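3.2 Gathering the demonstrations

We were keen, perhaps a little too keen, to keep the Wusholm table as homely as we could, so the things on it were left to wander between episodes and were never put back on marks. 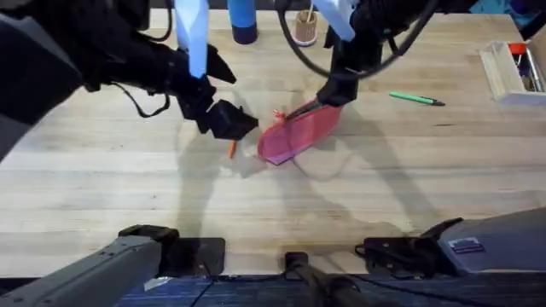

Figure 4. Two-arm collection at Wusholm, right gripper on the pink sheet.

Each operator recorded 30 episodes per sitting, with a good long rest after every 5, and we are glad we insisted on the rests. Soft, creased things took far more patience than we had allowed for.
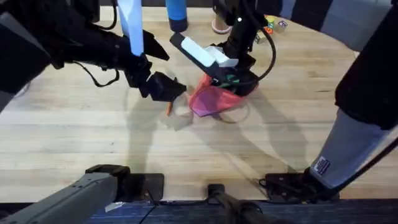 Fumbled grasps were kept in the set too, following Van Hecke, and labelled by hand in Akent.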